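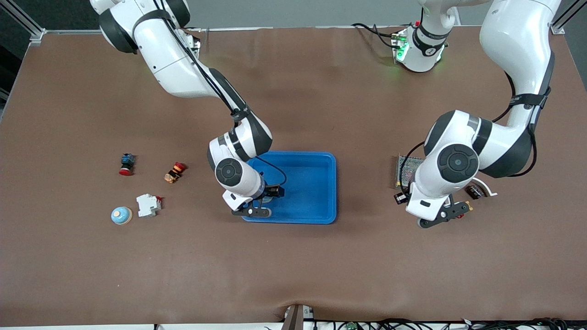

What does Skiltinora do?
We sort, check and repack electrical parts that other people have given up on sorting: push buttons, emergency stops, switches, capacitors, relays, terminal blocks. Companies send us mixed stock, and we send back trays and bags with the right label on them.

About us

Most pages like this one start with a passion. Ours starts with a storage unit full of control panel spares that Settimio Bortolotti bought at a liquidation sale, on the strength of a typed inventory that was wrong on nearly every line. The list said new. A good part of it had been pulled out of old cabinets. The list said boxed by type. Somebody had boxed it by whatever fit in the box.

Settimio spent a winter at a table going through it with Gianni Marras, who had wired panels for most of his working life and had a low opinion of inventories. When they were done, they had 3,080 parts they were willing to put their names to and a heap they weren't. They sold the first lot. A buyer then asked if they would do the same for his own back room, and that was the first paid job.

We have been suspicious of other people's lists ever since, and we would suggest you be suspicious of ours until you have opened a few bags.

What we don't claim

We don't claim to save you a percentage. Every firm in this trade has a percentage on its home page and we have never seen how one was worked out. Sometimes sorting a back room pays for itself, and sometimes a customer finds out that the shelf was worth less than our bill. We now look at a sample first and tell you which way we think it is going. Thomas Testa handles those calls, and he talks a fair number of people out of hiring us.

We don't claim to test everything either. A push button can be worked by hand and checked with a meter for continuity. An emergency stop can be latched, released and checked on each contact. That tells you it worked on our bench on that day. It doesn't tell you what it went through in the ten years before, and we won't put anything on the label that suggests it does. For safety circuits our advice is to buy new from a source you can trace. We have lost orders by saying so.

How the sorting goes

Everything gets tipped out, and it goes into groups by kind before anyone reads a single marking. People who begin with the markings get slow and start guessing. Kind first, then rating, then maker, then condition. One tray in the middle of the table for the part being sorted now, the rest out to the sides. A tray with two kinds in it goes back to the start, even when both kinds are right there and anyone could tell them apart.

We were sold a color code system once, made by Drasero, with a chart for the wall and a binder. It had a color for every family of component and a second color for the voltage. It lasted until the first customer sent us parts in their own colored bags. The binder props a window open. We use plain trays and printed labels now, and the labels say what the part is in words. 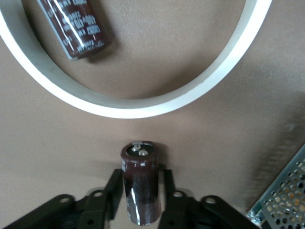

Capacitors are the part of the business we argue over most. Gaetano Morelli would happily refuse every used one that comes in, and he has a case: an electrolytic that has sat on a shelf for years may look perfect and be no good at all. A shiny sleeve proves nothing. With the big snap-in kind we stand each one up so both terminals can be looked at from the top, and any that are bent or dull get set aside. The sleeve is read next, and if the print can't be made out under a good lamp, the part goes out as unknown, whatever the rest of the box says. Then it is measured for capacitance and leakage. Ones that pass still carry a note recommending they be brought up slowly to voltage before use. Gaetano writes the note and it is longer than it needs to be.

Who we are

Settimio Bortolotti still owns the larger share and still opens boxes. Gianni Marras runs the bench. Thomas Testa does quotes, samples and the phone. Gaetano Morelli does measurement. He is no relation to the Morelli firm that sells relays, though we get their mail twice a month and have stopped sending it on with a polite letter.

Giorgia Pace keeps the records, and she is the reason the count on your delivery slip matches the bags. When she came to us she recounted the stock room and found 2,199 items against a figure in our own books that we would prefer not to print. So much for us and other people's lists. Every lot is now counted by one person and recounted by another who hasn't seen the first number.

Prices and terms

We charge by the lot after seeing a sample. The smallest job we take is 90 parts. Below that you would do better with a free afternoon and a few muffin tins. Payment is 30 days. We don't do rush jobs in December, when everybody clears out a cabinet at once and wants it back by New Year's.

If you disagree with how we graded something, send it back within the month and Gianni will look at it again with you on the phone. He changes his mind now and then. Keep the label with the part, please. Loose returns go in the unknown tray like everything else.

What we don't take

Batteries of any kind. Anything that leaks or smells burnt. Anything with oil in it. Mains equipment still in its housing. Urner contactor kits, which arrive with half the hardware missing and on which we have never once broken even.

We are also asked whether we buy stock outright. Over the years we have been offered some wonderful bargains with very complete paperwork. Send the sample first.

Page last checked by Giorgia Pace, 22 December 2018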